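Data collection: hand-held grippers move to the Toledo open floor

Collection for the Skirel manipulation model moved out of the side room in October and now runs on the open floor at Toledo. The side room had one table, one background and one kind of light, and the policy trained on it did well there and poorly anywhere else. Grasp attempts that succeeded on the collection table failed when the same objects were set on a patterned surface or near a window.

The new protocol keeps the objects and changes the surroundings. Each task is recorded at several tables, with the window side treated as a separate condition. Operators work with hand-held grippers, and no arm is needed during recording. Position is recovered afterward from the wrist video, so the room itself has to supply enough visual detail for tracking.

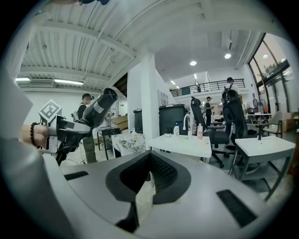 Tracking is the main reason episodes get thrown out. A fast turn of the wrist blurs the video, and a long stretch facing a plain white wall gives the software little to hold on to. Operators are asked to start every session with a slow mapping pass of 30 seconds, covering the table and the space behind it, before the first demonstration. Furniture stays where it is until the session is closed. People walking through are fine and do not need to be asked to wait.

Andor Vida has rewritten the operator sheet to match. It now sets two rules for a valid episode: the gripper opens fully before the approach, and the hand comes to rest before the recording is stopped. Episodes that miss either rule are marked and kept in a separate folder — they are still useful for testing the filter, but they do not go into training.

The first batch under the new protocol covers 23 tasks, most of them pick-and-place with small household items. Files go to the Neratex server at the end of each session, named by task and table. Please do not rename them afterward, as the import script reads the table condition from the name.

The Sondmont group will run the same task list on their own floor once the first batch has been checked. Questions about the sheet or the folder layout should go to Andor.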